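Workshop notebook, bench 4
6 Dec 2008

Back on the dye vats after the November shutdown. Solange has relabelled every jar on the top shelf in her own handwriting, so I can now find the madder but can't read how much to use. Picking up from where the Wollar fleece left off.

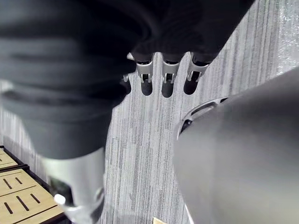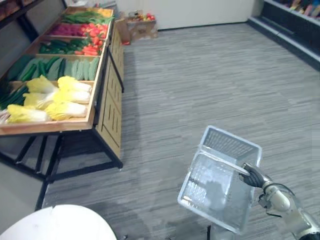
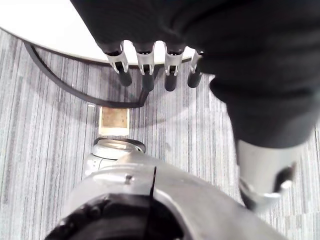 Filed under: Natural dyes / Indigo / Vat notes

The vat first. Opened the lid and got the smell, so it's alive, or something in there is. Surface had the coppery skin and a decent bloom in the middle, liquor underneath a murky yellow-green. pH strip said 9, which is lower than I like. Added a pinch of slaked lime, stirred along the wall, waited, stirred again, waited again, read the back of the lime packet for want of other literature. The strip still said 9. Second pinch. Left it with the lid on and the towel over it and went to do something I had some control over.

Scouring. The Wollar fleece is lovely to look at and filthy. 309 grams in the grease, and I'd be surprised if half of that is sheep. Three soaks, no agitation, same temperature each time. The third soak was not the same temperature, owing to a phone call, and one corner has started to felt. I've cut the corner off and it is now a very small coaster.

Mordant. Alum at the usual 12 per cent, cream of tartar at 6. Held it at around 68 degrees for an hour and let it cool in the pot. Hannelore Schwerdtfeger's notes say to leave it overnight and she's generally right about these things, but her notes also say to test the water by tasting it, so I take them with some reserve.

Madder. Tried the Rodamar root against the old tin of Trindade powder, same weight of fibre, same pot size, side by side on the two burners. The Rodamar had been chopped and soaking since yesterday. Results, still damp:

Rodamar, first bath: a proper brick red with some orange in it. Even. Very pleased.
Rodamar, second bath: salmon. Some people like salmon.
Trindade, first bath: brown. I've written "warm brown" on the tag to keep its spirits up.
Trindade, second bath: see above, but less.

The brown may be my doing. The left burner runs hot and the Trindade was on the left burner. Madder goes brown if you let it get away from you, everyone knows this, I have told other people this in a raised voice. To be fair to the powder I should swap burners and go again. To be fair to me, the tin has no date on it and the lid had rusted on.

Solange Xavier came past at lunch and asked why there was chalk in the tea strainer. Our tank water is soft and madder wants some calcium, so I'd been sieving chalk into the pot. She asked whether it was the kitchen tea strainer. I've ordered another tea strainer.

Back to the vat at two. Strip up between 9 and 10, liquor clearer and more yellow. Dipped a cotton tester — in green, out green, blue by the time I'd hung it up. Never gets old. Then three dips on the good skein, ten minutes under and ten minutes in the air each time, keeping it off the sediment with the bit of mesh. Colour after three is a mid denim. Wanted darker. Went in for dip 4 with too much confidence, let it touch the bottom, and have a mid denim with freckles. Rinsed it twice and most of the freckles came off. The rest are a feature.

The Jodix stirrer has packed it in again. It hums, it warms up, it doesn't stir. I've gone back to the dowel, which has never once needed a fuse. If anyone has the receipt for the Jodix, pin it to the board and we'll see how far past the warranty we are.

Overdye: put a strip of the brown Trindade through the blue out of spite. Came out a deep purplish black, the best colour of the day by some distance, and I have no record of how long it was under. Guess of six minutes. Guess written on the tag as six minutes with a question mark after it.

Still to do: swap burners and repeat both madders. Lightfastness strips in the north window, half covered with card, properly labelled this time. Feed the vat a little fructose before I go and keep the lid tight. Gloves, large. My left hand is presently blue to the wrist and I have a dentist's appointment tomorrow.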